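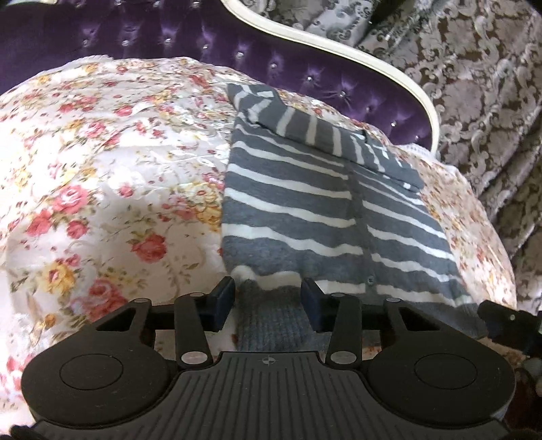 Geketti > Workshop > Small Grants > July Report

News Projects Tool Library Members Contact

Progress report on the hand-held gripper build

The second stretch of the gripper project has gone better than I dared hope when I wrote to you in the spring, and I want to begin by saying thank you, because without the grant I would still be sawing brackets at my kitchen counter. The money has mostly turned into parts by now, and the parts have turned into a tool I can pick up and use. The two-finger version is together, with its flat black linkage arms and the navy-blue pads at the tips, and I have moved on from blocks and cups to clothes, which is what I wanted to do all along. The striped cardigan on the flowered bedspread is a good sample of the work. A ribbed edge like the one lying between the pads gives the fingers something to close on, while the body of a soft knit slides around and bunches up when you come at it from the front. I have learned to go for the ribbing first and worry about the rest later.

Since you asked in your last letter how the money was going, let me put that down plainly. The grant was 2000 dollars. I have spent 1695 of it, mostly on the plastic parts, the pivots and fasteners, two rounds of pads and the rental of a bench and the good printer at the Fasosari shop. I also rented a torque driver through Wikirent, which I had not planned for, but I was rounding off screw heads with my own and it seemed foolish to go on. That leaves 305 dollars, and I would like to keep it for a spare set of finger arms and whatever breaks next.

On the practice itself, I set out to do 335 grasps on clothing before the end of July and I have finished them, written up in a spiral notebook that I am happy to send along if anybody would like to squint at my handwriting. I marked 29 of them as failures. Most of those were thin things - a silky scarf, a pair of summer pajamas - where the pads came together and the cloth simply slipped out. A few were my own impatience. I tend to squeeze before I have the fingers lined up, and late in the evening I do it more.

The pads have been the big lesson of this period. The first ones were too hard and would hold a towel but let go of anything fine. The second ones came from Simanjuntak and are a little softer, and I am much happier with them, though they pick up lint and I have to wipe them down more often than I would like. I have also gone back and loosened the pivots a hair. I had them so snug that the fingers stuck partway, and for two weeks I blamed the pads for it!

What I have not managed is the folding. I promised you a folded shirt by summer and I can get one sleeve across and then the whole thing goes sideways on me. A second gripper for the left hand would help, and I have begun drawing one, but I would sooner get the first one dependable before I build its twin. My plan for the fall is to print the spare arms, try a pad with a shallow groove in it, and go back over the thin fabrics with a bit more patience.

I bring the gripper to the shop most evenings after six, and you would be very welcome to come by and try it on something of your own. Please bring a sweater you are not too fond of.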